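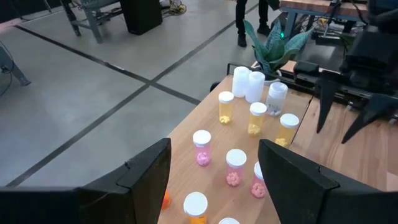
Handout 4: When sorting goes to the arm

Module: Automation and the workplace. Please read before the seminar and bring your notes to section 3.

1. The task

Our case is a small one. Bottles with pills stand on a table, and they should be told apart by colour and picked up by two grippers. For a person this is such a simple work that it hardly has a name. In the dispensing store at Hadham it was always a part of something else: the assistant sorted the bottles, and meanwhile she answered the telephone and noticed which shelf was getting low.

Diditar, who planned the change at Hadham, began with a list of everything the assistants did in one shift. The list had 46 items. Sorting was only one of them, but it took the most minutes, so it was chosen first. Please remember this point, we will return to it. A task is chosen for the machine by its minutes, and the other tasks which were done at the same time have no minutes of their own on the list.

2. What is difficult for the machine

Several bottles are see-through, and one can look through them to the table or to the next bottle. They also stand close together, so the fingers have little room between them. A bottle lying on its side must be gripped in a different way than a standing one. In the Hadham trial there were 2,672 picks, and 318 of them needed a person to help.

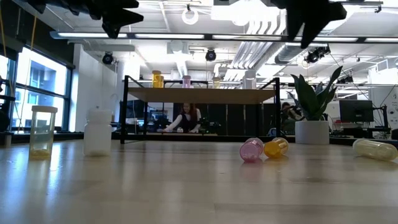

3. What changes for the people

The assistants at Hadham were not dismissed. Their day became different, and in the interviews they described it in different ways:
- Less standing at the table, and less pain in the wrist and the neck.
- More waiting. One must be near in case the arm stops, but there is not enough time to begin anything serious.
- The skill is harder to show. A fast sorter was respected by the others, and a person who restarts the arm quickly is not yet respected for it.
- New words to learn, and a training of some 50 hours, which was partly in the evening.

Pay was not changed during the trial. The union asked for a new job title and this was still open in April.

4. For discussion

Who should decide when the arm is good enough to be left alone, the planner or the assistant? Compare with the Starness text from week three, where the packers could stop the line themselves.

Reading: Neagu report, chapters 2 and 5. Chapter 5 is long, but the tables can be skipped.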